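제3장 부드러운 물체 다루기

이 장에서 배울 내용
모양이 변하는 물체를 집을 때 생기는 문제를 설명할 수 있다.
작업을 단계로 나누고 각 단계의 성공 기준을 글로 적을 수 있다.
시도 기록표를 만들고 실패를 종류별로 정리할 수 있다.
동아리나 수업 과제의 범위를 기간에 맞게 정할 수 있다.

3.1 들어가며

제2장에서는 나무 블록과 플라스틱 컵을 옮기는 작업을 다루었다. 두 물체는 집는 동안 모양이 거의 변하지 않는다. 따라서 물체의 위치와 방향을 알면 로봇 팔을 어디로 보내야 하는지 계산할 수 있었고, 같은 자리에 놓인 블록에는 같은 동작을 되풀이해도 큰 문제가 없었다.

이 장에서 다루는 물체는 그렇지 않다. 비닐봉지, 수건, 전선, 종이 포장재는 손이 닿는 순간 모양이 바뀐다. 위치와 방향만으로는 상태를 나타낼 수 없고, 방금 성공한 동작이 다음 시도에서는 실패하기도 한다. 로봇공학에서는 이런 물체를 변형 물체라고 부른다. 블록처럼 모양이 유지되는 물체는 강체라고 한다.

변형 물체는 산업 현장과 가정에 두루 있다. 세탁물을 개는 일, 식료품을 봉지에 담는 일, 케이블을 정리하는 일이 모두 여기에 속한다. 사람은 이런 일을 별생각 없이 하지만 로봇에게는 아직 어려운 과제로 남아 있다. 학생 과제로 삼기에 좋은 까닭도 여기에 있다. 재료비가 적게 들고, 장비가 단순해도 실제 연구에서 만나는 문제를 그대로 만날 수 있다.

3.2 솔소프 고등학교 로봇 동아리의 과제

이 장의 설명은 솔소프(Solthorpe) 고등학교 로봇 동아리가 한 학기 동안 진행한 과제를 따라간다. 지도교사는 엘린보르그 소라린스도티르(Elínborg Þórarinsdóttir)이고, 동아리 대표는 당시 2학년이던 우누르 라운(Unnur Ravn)이다. 동아리원은 모두 16명이었고, 기구 모둠과 제어 모둠과 기록 모둠으로 나누어 활동하였다.

과제는 굿우드(Gutwood) 학생 로봇 대회의 자유 종목에서 출발하였다. 대회 규정은 짧다. 참가 모둠은 지퍼백 하나를 다루는 작업을 스스로 정하고, 로봇 팔 한 대로 그 작업을 수행해야 한다. 봉지 안에는 크기와 모양이 서로 다른 물건이 들어 있어야 하며, 경기 도중 사람이 봉지를 만지면 그 시도는 무효가 된다.

동아리는 처음에 작업을 세 가지나 정했다. 봉지를 집어 옮기기, 봉지를 열기, 안에 든 물건을 꺼내기였다. 첫 회의록에는 세 작업을 모두 10월까지 끝낸다고 적혀 있다. 지도교사는 이 계획을 그대로 두고, 각 작업을 다시 작은 단계로 나누어 오라고만 하였다. 나누어 보니 봉지를 옮기는 작업 하나에도 접근, 접촉, 잡기, 당기기, 놓기의 단계가 있었다. 동아리는 범위를 줄여 봉지의 열린 쪽 끝을 잡고 탁자 위에서 정해진 위치까지 끄는 작업만 남겼다.

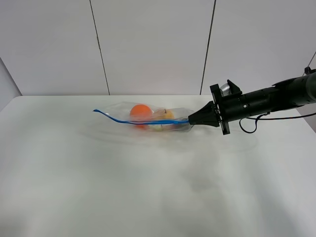
범위를 줄인 뒤에는 성공 기준을 정해야 했다. 처음 기준은 “봉지를 잘 옮긴다”였다. 이 문장으로는 두 사람이 같은 시도를 보고도 다른 판정을 내릴 수 있다. 실제로 기록 모둠의 두 학생은 첫 연습에서 봉지가 목표선에 걸친 시도를 한 사람은 성공으로, 다른 사람은 실패로 적었다. 다음 모임에서 기준은 이렇게 바뀌었다.

봉지의 입구 쪽 끝이 목표선을 완전히 넘는다.
안에 든 물건이 하나도 밖으로 나오지 않는다.
로봇 팔이 탁자에 닿아 정지하는 일이 없다.
출발 명령부터 정지까지 사람이 개입하지 않는다.

네 조건을 모두 만족해야 성공이고, 하나라도 어긋나면 실패로 적는다. 어느 조건이 어긋났는지도 함께 적는다.

3.3 왜 봉지가 어려운가

봉지를 다룰 때 생기는 어려움은 크게 세 갈래로 나누어 볼 수 있다.

첫째는 보는 문제이다. 투명한 비닐은 뒤에 있는 것을 비추고, 접힌 자리마다 빛을 반사한다. 카메라 영상에서 봉지의 윤곽을 찾는 프로그램은 반사된 빛을 물체의 경계로 잘못 읽기 쉽다. 조명을 옮기면 어제까지 되던 인식이 오늘은 되지 않는다. 제어 모둠은 봉지 전체를 찾으려다 그만두고 색이 있는 지퍼 선을 기준으로 삼았다. 지퍼 선은 비닐보다 배경과 뚜렷하게 구별되고, 봉지의 대략적인 방향도 알려 준다.

둘째는 잡는 문제이다. 비닐은 얇고 미끄럽다. 세게 잡으면 구겨지면서 입구의 위치가 바뀌고, 약하게 잡으면 당기는 동안 빠져나간다. 블록을 집을 때는 물체의 폭에 맞추어 손끝을 벌리면 되었지만, 봉지에는 미리 정해 둘 폭이 없다.

셋째는 내용물의 문제이다. 봉지를 당기면 안에 든 물건이 함께 움직이고 무게중심이 달라진다. 둥근 물건은 구르고 납작한 물건은 비닐에 달라붙는다. 같은 물건을 넣어도 놓인 순서에 따라 끌리는 모습이 다르다. 내용물을 바꾸지 않고 반복한 시도와 내용물을 바꾼 시도는 기록표에서 반드시 구분해야 한다.

3.4 기록표 만들기

동아리는 할릴로비치(Halilović)식 기록표라고 부르는 양식을 썼다. 이름은 양식을 처음 만든 졸업생의 성에서 왔다. 한 줄에 한 번의 시도를 적으며, 칸은 시도 번호, 내용물, 봉지의 처음 상태, 결과, 어긋난 조건, 비고의 순서로 둔다. 비고 칸에는 본 것만 적고 추측은 적지 않는다. “손끝에서 비닐이 빠짐”은 적을 수 있으나 “힘이 부족했음”은 적지 않는다. 원인에 대한 의견은 모임이 끝난 뒤 별도의 공책에 쓴다.

학기가 끝났을 때 기록표에는 거의 2000번의 시도가 쌓였다. 이 자료는 플로크게이트(Plorkgate)라는 이름의 공유 폴더에 보관되었고, 마지막 줄의 날짜는 6월 20일이다. 초반 기록의 상당수는 봉지의 처음 상태가 비어 있어 분석에 쓰지 못하였다. 우누르 라운은 보고서에 다음과 같이 썼다. “처음 몇 주의 표는 다시 볼 때마다 아쉽다. 결과는 있는데 무엇을 놓고 시작했는지 알 수 없다.”

3.5 생각해 볼 활동

집이나 교실에서 구할 수 있는 변형 물체를 하나 고른다. 그 물체로 할 수 있는 작업을 한 문장으로 쓰고, 작업을 단계로 나눈다. 나눈 단계 가운데 하나를 골라 성공 기준을 적은 다음, 옆 사람과 바꾸어 읽는다. 옆 사람이 기준만 읽고 성공과 실패를 판정할 수 있는지 손으로 직접 시험해 본다. 판정이 갈린 경우에는 어느 표현 때문이었는지 표시하고 문장을 고쳐 쓴다.

다음 절에서는 손끝의 모양과 재질이 잡기에 미치는 영향을 살펴보고, 기구 모둠이 설계를 고쳐 나간 과정을 도면과 함께 다룬다.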